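bomer-cestas: registros de manipulación en el puesto de preparación

Versión del 12 Mar 2022. Mantiene: Teresa Malinowski.

Contenido

700 episodios grabados con pinza manual en la nave de Siltumholm. Los operarios preparan pedidos como siempre, pero con la pinza en la mano en lugar de los dedos. Cada episodio incluye vídeo de muñeca, apertura de la pinza y código de turno. La cesta trenzada marrón oscuro se apoya directamente en la superficie blanca de la mesa.
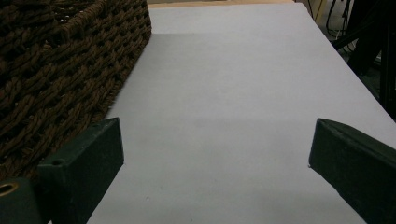

Efectos en el puesto

Participaron 11 personas de dos turnos. Grabar cuenta como tiempo de trabajo y queda fuera del cómputo de productividad — así se pactó en noviembre con la plantilla. Cuando entre el brazo Volletti, la recogida repetitiva pasará a la máquina; la revisión del trenzado y los pedidos incompletos siguen siendo tarea humana. Dos puestos cambian de categoría, a supervisión de celda.

Los códigos de turno no se cruzan con nóminas ni con evaluaciones.
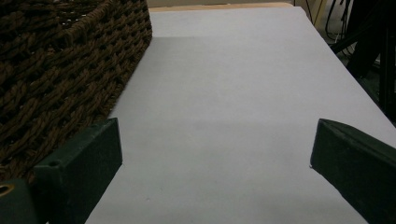
El reparto es de 600 episodios para entrenamiento y 100 para validación. Los de validación no comparten turno con los de entrenamiento.

Limitaciones

Un solo tipo de mesa. Sin datos de fuerza. No usar para medir ritmos individuales.

Pendiente: unificar las etiquetas «soltar» y «dejar».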